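Call for Participants: Working Group on Good Practice for Simulated Manipulation Trials

Gamlow, in partnership with the Skesgate Institute for Machine Safety, invites applications from persons wishing to serve on a working group that will revise the Wuvach Code of Practice. The Code sets out how trials of robot arms and grippers should be planned, run, recorded and reported when those trials take place in simulation. It is used by laboratories, equipment makers and purchasing departments that need to compare results from different sources.

The present edition of the Code contains 138 clauses. Many of them were written for physical test cells and were later extended to simulated ones by adding a sentence or a note. The working group will review each clause, decide whether it applies to simulated trials as written, and propose new wording where it does not. Particular attention will be given to the view from the wrist of the arm, for which the present edition offers very little guidance.
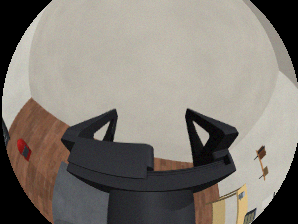

Under the current text, a trial report must state the starting pose of the arm, the objects within reach and the condition under which the trial is considered complete. It does not require the report to state which objects are present but play no part in the task. Laboratories have therefore taken different approaches, and reviewers have been unable to tell whether two reports refer to the same room layout. Clause 41 and the two clauses following it will be rewritten to address this point.

Scope of the work

Participants will be assigned to one of 2 panels. Panel A will deal with scene preparation: the naming of objects, the placement of furniture and fixtures, lighting and shadow settings, and the record to be kept of any change made between trials. Panel B will deal with the conduct of trials: operator instructions, permitted restarts, the definition of a grasp, contact between the gripper and surfaces that are not part of the task, and the reporting of failed attempts.

Both panels will work from a shared archive of 1816 trial records contributed by member laboratories. Access to the archive is granted for the purposes of the review only. Participants may not copy records to personal equipment or use them in outside publications without the written consent of the contributing laboratory.

Small parts in open containers

A separate section of the Code will be drafted for tasks in which several small parts lie close together in a basin or tray. The present edition treats such tasks in the same way as the handling of a single part on a flat surface. Comments received from members indicate that this is not adequate. The new section should cover, at a minimum, the spacing of parts at the start of a trial, the treatment of dividers and rims, the minimum clearance between fingertips and the container wall, and the manner in which a part touching its neighbor is to be recorded.

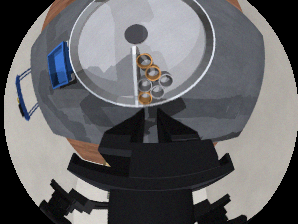 Kenza Hajji
Convener, Wuvach Code of Practice Working Group

The convener will supply each panel with a drafting guide before the first meeting. Proposed text must be written in plain language and must be capable of being checked by a person who was not present at the trial. Requirements are to be expressed with "shall" and recommendations with "should." Informative notes may be added but may not contain requirements.

Who should apply

Applications are welcome from trial operators, simulation engineers, safety assessors, technical writers and persons responsible for buying or accepting robotic equipment. A university degree is not required. Applicants should have direct experience in at least one of the following areas:

Running or supervising manipulation trials, simulated or physical
Building or maintaining simulated rooms, work surfaces and objects
Writing or auditing test procedures
Reviewing trial data for completeness and consistency

Panel members must be able to read and comment on drafts in English. Applicants employed by a maker of grippers or simulation software are eligible but must declare this interest in their application. Declared interests will be listed in the front matter of the revised Code.

Time commitment and expenses

Each panel will hold 8 meetings, all on Thursday afternoons and all by video link. Members should allow additional time between meetings for reading and written comments. Service is unpaid. Members who need captioning, an interpreter or other support in order to take part should say so in their application, and the cost will be met by Gamlow.

How to apply

Please send a letter of no more than two pages stating the panel preferred, the relevant experience held and any interest to be declared. A résumé may be attached. Letters should be addressed to the convener at the Gamlow standards office, Abdel Rahman Building, Skesgate. Applications close at the end of June, and all applicants will receive a written reply.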